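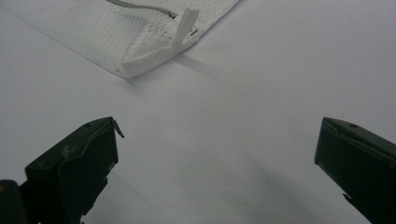 Jaws open, approaching a cloth with a raised flap. View from the gripper camera.

Reviews > Software > Perception and Planning > Rament 2

Rament 2: grasp planning for thin and soft parts

By Colm Carroll
July 2020

Print this page | E-mail this page

Rament is a grasp planner for parallel-jaw grippers with a camera on the tool. It takes images from that camera, proposes places to close the jaws, ranks them and hands the chosen pose to whatever motion planner you already run. Version 1 was written for boxes and bottles. Version 2 adds a mode for sheet material, and that mode is the subject of this review.

Sheet material is hard on planners built around depth. A cloth lying flat on a table differs from the table by less than the noise in most short-range sensors. Add a pale cloth on a pale table and color segmentation has little to work with either. The cloth above is off-white with a fine dimpled texture, on a light grey top. What separates it from the background is that texture, its straight edges and the shadow beside the flap.

Rament 2 uses all three cues. The sheet mode runs a texture classifier first, fits edges to the boundary of the result, then looks for anything standing off the surface. Raised features are scored by apparent height, width against jaw opening, and clearance on both sides. A narrow upright flap scores well under these rules. A flat edge scores badly and is offered only if nothing better is found.

Setup

Installation took 40 minutes on a clean machine, most of it spent compiling. The license costs 3,000 dollars per cell and is tied to the controller, so moving it means a request to Varngate, the publisher. Camera calibration is done from a printed board and a script that drives the arm through a set of poses. The script stops with a plain message if a pose is out of reach, which version 1 did not do. It still doesn't let you skip the pose and carry on. You edit the pose file and start over.

The finger model deserves care. Rament masks the fingers out of every image before segmentation, using a mesh you supply. Our fingers are dark green plastic with stepped lower sections, and the first mesh we loaded was a simplified one with flat sides. Slivers of finger leaked past the mask and were reported as obstacles inside the gap. Loading the full mesh fixed it. Small metal parts on the fingers need to be in the mesh too. The manual mentions this in an appendix.

Perception

Texture segmentation is good. It held the cloth boundary in even light and lost it only where the gripper's own shade covered the fabric. Shade on bare table gave no trouble once the exposure was locked. With automatic exposure on, the boundary moved between images as the arm came down, and the planner kept revising its target. Lock the exposure.

Thin wire is a weak point. Rament has a class for "foreign linear object," meant for cables and strapping, and it finds thick dark cable easily. Dull grey wire against white cloth was often merged into the cloth as a crease. Lowering the contrast threshold brings the wire back along with a good many real creases. I settled on a middle value and added an exclusion zone by hand. Dark specks are handled better: a minimum area setting drops them, and the default is sensible.

Planning

Candidates appear as a ranked list with a score for each term. The display is the best part of the package. You can see that a grasp lost points on clearance and by how much, change the weight and watch the list reorder. Weights save as a text file and compare cleanly in version control.

The approach planner is less finished. It accepts straight-line approaches only, and it won't shift sideways to center the jaws once descent has started. If the target sits left of the jaw midpoint, the correction has to be made above the table. The Nosulitz planner, which I used before this, corrects on the way down and is slower to plan. Catacutan's does the same but needs a second fixed camera.

Logging is complete, if bulky. Each attempt stores the image, the mask, the candidates and the weights. Replay works offline and honors changed weights, so most tuning can be done away from the arm. There is no built-in way to prune old logs.

Verdict

Six points out of 10. The sheet mode is sound and the scoring display is worth having. Wire detection and the approach planner need work. Varngate lists in-descent correction for a November update, and cells that handle only flat cloth on dark tables can buy now.

Contact us | Copyright 2020 | Back to top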